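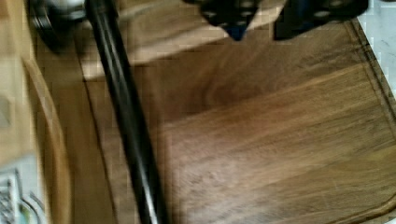 Working Next to the Arm: Automation in the Prep Kitchen at Jedholm

Student project report
Razia Mirani and Bit-na Ra
Supervisor: Nneka Effiong
Handed in 1/20/21

1. Background

Jedholm is a catering kitchen that makes cold lunches for offices and two colleges. It has 14 people on the prep side, working an early shift and a late shift. In the autumn the owners put a robot arm with a two-finger gripper at one of the prep benches. The arm is set up and looked after by a small firm called Calar, which also keeps the software running.

Our course asks us to look at a change in a workplace and report on what it means for the people doing the work. We chose Jedholm because Bit-na had a summer job there before the arm came, and she already knew how the benches were run. We spent nine shifts in the kitchen during December and talked to staff on both shifts. We also spoke to Fouzia Chaudhry, who manages the prep side, and to Zarmeena Chaudhry, who is her cousin and leads the late shift.

2. What the arm does

The arm works at bench level over a chopping board. Its jobs at the time of our visits were moving small items between the board and the trays, clearing the board between batches, and passing packets to the person at the next bench. It does not use a knife. All cutting is still done by hand, and the boards show it, with fine knife marks over the part where people do most of their cutting.

A camera close to the gripper gives the arm its view of the board. The pattern in the wood was a problem early on. The boards at Jedholm have a strong grain with dark and light streaks, and the software sometimes took a dark streak for an object and went down to pick it up. Calar suggested plain white plastic boards. The staff did not want them, as they slide on the marble-look worktop and the older cooks find them hard on the knife. In the end Calar changed the software and the wooden boards stayed. Several people brought this up with us without being asked, and they were pleased about it.

The arm is also slow with anything soft or round. Tomatoes were taken off its list in the second week.

3. How the work was shared out before

Before the arm, each bench had one cutter and one runner. The cutter stayed at the board. The runner brought the ingredients, took away the full trays, wiped down and fetched packets from the cold store. New starters always began as runners and moved up to cutting after a few months. There was no written plan for this. It depended on who was off sick and who Fouzia thought was ready.

The early shift makes 270 lunches on a normal day. Most of the pressure comes in the last hour before the vans leave, when the trays pile up at the end of the benches and the runners are sent wherever they are needed.

4. What has changed

4.1 The runner's job

At the bench with the arm there is no longer a runner. The cutter works with the arm, and one runner covers that bench and the next one for trips to the cold store. No one has lost their job. One runner left in the autumn to go to college and was not replaced, and staff see this as a post that has gone.

The people we spoke to were divided. Two of the cutters like the bench because it is quieter and they are not asked to stop and lift things. Another cutter has asked not to be put there. She told us she used to talk to her runner all morning and now she has no one to talk to until the break.

4.2 Training of new staff

This was Zarmeena's main worry. A runner learns by standing next to a cutter and watching. If there are fewer runners, there are fewer people learning to cut. She has started giving new starters half an hour at the board at the end of the late shift, but this is not on the rota and she does it out of her own time with them. Fouzia said she would like it to be paid time and that she has raised it with the owners.

4.3 Keeping the bench clear

The arm needs space. Pots, spare packaging and small tools left beside the board can get in its way, and it stops if it touches something it does not expect. On the other benches people leave things where they like and reach over them. At the arm's bench they are meant to clear the sides before each batch. In practice this is often not done when it is busy, and we saw the arm stop for this reason on most of the shifts we attended.

When it stops, the cutter has to put the knife down, move the item and press the restart button on the wall side of the bench. It takes under a minute, but the cutter loses the rhythm of the work. One cutter said she had stopped bothering to restart it in the last hour and did the clearing by hand.

4.4 Cleaning

The gripper fingers have small holes in them where food can collect. They have to be wiped and brushed at the end of each shift, and the first cleaning sheet from Calar did not mention this. The staff added it themselves. The cleaning is now done by whoever had the bench, and people feel this is unfair as the other cutters finish earlier. At the time of writing it was still not settled.

4.5 Strain and tiredness

We asked all the prep staff about sore backs and wrists. The runners said lifting trays was the hardest part of the job, and the arm does not lift full trays, so this has not improved. The cutters at the arm's bench said they bend and twist less. However, they also said they cut for longer without a pause, and two mentioned sore hands by the end of the shift. We think this should be looked at again after a longer period.

5. Views from another kitchen

For comparison we visited the Warraich kitchen in Kiltedham, which is larger and has no robot arms. It has 56 staff in total and uses a conveyor belt for trays. The manager had looked at an arm like the one at Jedholm and decided to wait. The staff there knew about it and were mostly curious. When we asked what they would want first, the usual answer was help with lifting and with washing up. Only one person named anything at the chopping board.

We only had one afternoon at this kitchen, so we have not drawn much from it.

6. Problems with our study

We visited in a busy month, so the stops and the skipped cleaning may be worse than usual. Bit-na knew some of the staff already, which made it easier to get interviews but may have made people more open with her than with Razia. We tried to do the interviews together where the shift allowed. The owners did not want to be interviewed, so the reasons for buying the arm come from Fouzia.

We had also planned to time the two kinds of bench against each other. We gave this up after the first week as the benches were making different things on different days and the results could not be compared.

7. Suggestions

These were sent to Fouzia before we handed in the report, and she has agreed to discuss them with both shifts.

Put board training for new starters on the rota as paid time.

Rotate cutters through the arm's bench so that no one has it for more than two shifts in a row, unless they ask for it.

Share the cleaning of the gripper between the whole prep team, with time set aside at the end of the shift.

Fit a shelf above the bench for pots and packaging, so there is somewhere to put them when the sides are cleared.

Move the restart button to the front of the bench, if Calar can do it safely.

Ask the staff before the arm is given any new task. The question of the boards was handled well in the end because the cooks were listened to, but they only heard about the plastic ones when a box of them arrived.

8. Thanks

We are grateful to everyone on the early and late shifts at Jedholm for putting up with us at a busy time, and to Nneka Effiong for reading two drafts. The interview questions are in Appendix A and the consent form is in Appendix B.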